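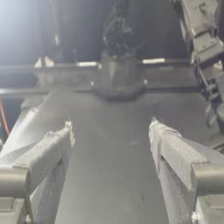 Aufbewahrungsfristen für Vereinsunterlagen – Anpassung der Satzung

Forum Vereinsrecht und Verwaltung, 4 Beiträge

Verfasst von: R_Nowicki
Sehr geehrte Mitglieder, unser Verein Plunolport beabsichtigt, die Aufbewahrung der Sitzungsprotokolle neu zu regeln. Der Vorstand schlägt vor, Protokolle nach 22 Jahren auszusondern. Um Stellungnahmen aus vergleichbaren Vereinen wird gebeten.

Verfasst von: Archiv_Tedesco
Dem Vorschlag kann ich nicht zustimmen. Protokolle der Mitgliederversammlung sollten dauerhaft verwahrt werden. Bei uns in Orndale wurde im Februar ein Beschluss benötigt, dessen Niederschrift längst vernichtet war. Die Klärung nahm 19 Wochen in Anspruch.
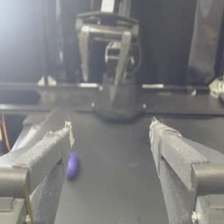 Verfasst von: Oana Barbu (Moderation) | 11.08.2018
Ich bitte darum, zwischen Protokollen und Buchungsbelegen zu unterscheiden. Für Belege gelten gesetzliche Fristen, für Protokolle entscheidet in erster Linie die Satzung.

Verfasst von: M.Domański
Die Auffassung von Archiv_Tedesco halte ich für zu weitgehend. Unser Bestand umfasst 4.000 Blatt, überwiegend Einladungen und Entwürfe. Eine dauerhafte Verwahrung ist allenfalls für unterzeichnete Endfassungen zu rechtfertigen – alles Übrige kann nach drei Jahren entfallen, sofern kein Rechtsstreit anhängig ist.

Verfasst von: Archiv_Tedesco
Für Entwürfe schließe ich mich an. Hinsichtlich der Anlagen zum Protokoll, insbesondere der Anwesenheitslisten, bleibe ich bei meiner Einschätzung.

Verfasst von: R_Nowicki
Vielen Dank für die Hinweise. Der Entwurf wird um eine Regelung zu den Anlagen ergänzt und dem Vorstand erneut vorgelegt.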